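Software Testing in Practice
Handout 6: What a coverage number does and doesn't say
Instructor: Dwight Bouchard

Read this before the lab. Bring your own figures from the Rumirley exercise, even if you don't like them.

Code coverage tells you which lines ran while the tests were running. Vendors, managers and a fair number of textbooks would like it to tell you more. A test that calls a function and checks nothing will still turn every line in that function green. I have seen whole suites built this way, usually a week after somebody set a target.

Take the Trallbridge billing module from last week. The suite had 4,000 tests and the dashboard looked wonderful. We changed a plus sign to a minus sign in the late fee calculation and ran everything again. All green. The line was covered. It was covered many times over. Not one test looked at the total. 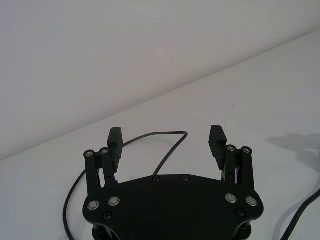
2 min read

So what is the number good for? Mostly for finding gaps. If the refund code has never been run by any test, that is worth knowing, and the report will tell you in seconds. Low coverage is decent evidence of a problem. High coverage is weak evidence of anything, and I would like you to stop writing "well tested (high coverage)" in your lab reports.

Branch coverage is a bit better than line coverage. It asks whether both sides of an if were taken. It still doesn't ask whether anyone checked the result.

Mutation testing goes further: make small breaks in the code on purpose, then see whether a test fails. Brorkgate, the tool we use in the lab, does this for you. Be suspicious of it too. Some of its changes make no difference to behavior, so a surviving mutant may mean nothing. It is also slow. Girard is faster but skips loops by default, and its summary page does not mention this.

Lab task
Work in pairs. Pick one class from Rumirley with high line coverage. Run Brorkgate on it and choose 12 surviving mutants. For each one, decide whether it is a missing check or a harmless change, and write one sentence saying why. Then add tests for 2 of the real ones.

Do not report a percentage. I won't read it.

Reading for next time: chapter 6, skipping the section on targets. The June exam will include a suite to criticize.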